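Papel de parede Plorkik Miosótis - para nichos, cabines e cantos pequenos

Ref. 232 · Coleção Baptista

Há papéis de parede que pedem uma sala inteira para respirar, e há outros que ficam bem justamente onde o espaço é curto. O Miosótis pertence ao segundo grupo, e temos por ele um carinho especial aqui na Gedero. É um fundo cinza-claro, muito sereno, com raminhos de flores miúdas em azul acinzentado, espalhados de um jeito que não cansa a vista nem quando as três paredes estão bem próximas umas das outras. Muita gente chega até nós procurando um branco liso e acaba levando o Miosótis para casa (o que nos deixa muito contentes, é claro!).

O desenho é de Genalyn Galang, que o pintou primeiro em guache, numa folha pouco maior que um caderno, e só depois aceitou que o ampliássemos um bocadinho. As flores continuam pequenas de propósito. Num nicho, numa cabine ou no fundo de um armário, uma estampa grande ficaria cortada nos cantos, e com esta o encontro entre uma parede e outra passa quase despercebido.

Para o chão, costumamos sugerir o painel Motlow, com desenho de mármore em bege e cinza. Os dois tons conversam muito bem com o papel - o cinza repete o fundo, o bege aquece um pouco o conjunto - e o painel é vendido à parte, já cortado na medida que nos indicar. Se tiver dúvidas sobre a combinação, peça as duas amostras juntas e deixe-as lado a lado por uns dias, de manhã e ao fim da tarde, com a luz que o espaço tem mesmo.

Aplicação
A cola vai na parede, e a tira é colocada a seco, de cima para baixo, alisando com uma escova macia. Comece pela parede do fundo e deixe as laterais para depois. Guarde as sobras, que servem para um remendo ou para forrar uma gaveta.

Limpeza
Pano macio, levemente úmido, sem esfregar. Não use produtos abrasivos nem álcool.

Preços e encomendas
Papel Miosótis, por rolo: 1.558
Conjunto Miosótis + painel Motlow: 2.927
Prazo de preparação: 16 dias úteis

Em dezembro o ateliê trabalha só na parte da manhã, por isso convém encomendar com alguma folga. Ao fazer o pedido, confira se todos os rolos trazem o mesmo número de lote e escreva-nos se faltar algum - teremos muito gosto em ajudar.
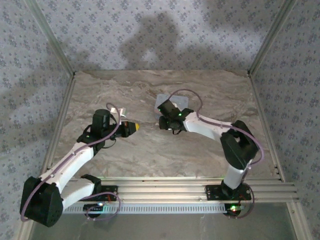
Miosótis em três paredes, com piso de desenho marmoreado em bege e cinza.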